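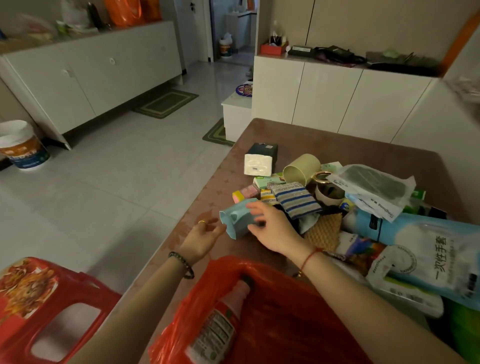
Einkaufstüte ein- und auspacken: so nehme ich Beispiele für Lilora auf

Wer schon mal versucht hat, einem Lernsystem das Einpacken beizubringen, kennt das Problem: Becher in Kiste klappt nach ein paar Abenden ganz ordentlich, und dann kommt die erste Plastiktüte und alles ist wieder offen. Tüten geben nach, die Öffnung wandert, die Henkel liegen jedes Mal anders. Genau deshalb mag ich die Aufgabe so gern! Ich habe inzwischen 194 Durchgänge davon aufgenommen, 193 sind brauchbar (beim einen war der Speicher voll, dazu unten mehr), und schreibe hier mal auf, wie ich vorgehe.

Was ihr braucht

Eine Kopfkamera, die beide Hände sieht, einen Tisch, eine Tüte mit Henkeln und einen ordentlichen Haufen Haushaltskram. Bei den Sachen achte ich auf die Mischung. Also weiche Dinge wie Schwämme und Putztücher, dazu Packungen, die beim Greifen knistern und sich verformen, und ein paar feste Teile wie Becher oder Flasche. Lauter gleiche Schachteln bringen wenig, das habe ich am Anfang so gemacht und durfte die Hälfte neu aufnehmen.

Das Zimmer räume ich übrigens nicht leer. Auf den Schränken darf stehen, was da eben steht. Hugo Pacheco, mit dem ich das Aufnahmeprotokoll abgestimmt habe, wollte anfangs eine einfarbige Wand dahinter, aber unsere ersten Modelle aus so einer Umgebung waren in einer normalen Wohnung völlig aufgeschmissen.

Schritt 1: Kamera einstellen

Setzt die Kamera auf und streckt beide Arme über den Tisch. Beide Hände müssen im Bild sein, auch wenn ihr nach ganz links oder ganz rechts greift. Lieber etwas zu steil nach unten geneigt als zu flach. Macht eine kurze Probeaufnahme und schaut sie euch wirklich am Bildschirm an, das Vorschaubild auf dem Handy reicht nicht.

Schritt 2: Haufen bauen

Alles auf den Tisch, ruhig übereinander und durcheinander. Manche Teile dürfen halb verdeckt sein, die Tüte kommt an die Tischkante. Vor jedem Durchgang mische ich neu, sonst lernt das System bloß, dass der Schwamm immer in der Mitte liegt.

Schritt 3: Packen, und zwar mit beiden Händen

Jetzt kommt der eigentliche Spaß. Eine Hand hält den Tütenrand fest, die andere führt den Gegenstand. Das klingt banal, aber man neigt dazu, die Tüte einfach stehen zu lassen und von oben reinzuwerfen. Bitte nicht! Die haltende Hand ist für das Lernen mindestens so spannend wie die greifende. Große Packungen nehme ich mit beiden Händen, kleine halte ich zwischen Daumen und Fingern und zwar so, dass man noch erkennt, was es ist.

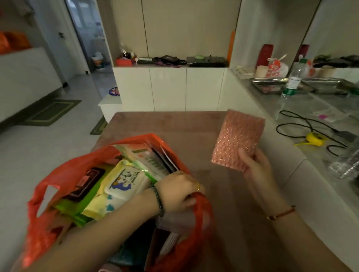 Beim Tempo gilt: normal, vielleicht einen Tick langsamer als beim echten Einkauf. Wer in Zeitlupe packt, bekommt Bewegungen, die später am Roboter zäh aussehen. Und wenn was runterfällt, einfach aufheben und weitermachen. Solche Korrekturen sind Gold wert, die schneide ich auf keinen Fall raus.

Schritt 4: Rückwärts

Ist die Tüte voll, kommt nach einer kurzen Pause das Auspacken als eigener Durchgang. Hände dafür einmal flach auf den Tisch legen, dann findet man den Schnitt später sofort. Auspacken ist schwieriger, als man denkt, man greift ja halb blind in die Tüte und zieht gern zwei Sachen auf einmal raus. Von meinen Durchgängen sind bisher nur 62 Auspackrunden, da muss ich noch nachlegen.

Schritt 5: Beschriften

Ich beschrifte am selben Abend, solange ich noch weiß, was ich gemacht habe. In Lilora bekommt jeder Durchgang einen Satz („Packung Tücher in die Tüte legen“), dazu Start und Ende jedes einzelnen Griffs. Bleibt bei den Wörtern! Wenn ein Ding einmal Lappen heißt und einmal Putztuch, habt ihr hinterher zwei Dinge.

Noch ein paar Kleinigkeiten

Speicher vorher prüfen, siehe oben. Ring und Armbänder lasse ich an, die Modelle sollen schließlich mit verschiedenen Händen klarkommen. Wenn ihr zu mehreren aufnehmt, umso besser. Licht von der Seite ist mir lieber als direkt von oben, glänzende Folie spiegelt sonst furchtbar. Und nach einer Stunde Pause machen, man wird schludrig und greift immer gleich.

Mein Ziel sind ungefähr 1.000 Durchgänge, danach trainiere ich das erste Mal richtig. Als Nächstes sind Stoffbeutel dran, die fallen noch viel schlimmer in sich zusammen. Wenn ihr damit schon Erfahrung habt, schreibt mir gern in die Kommentare, wie ihr die offen haltet!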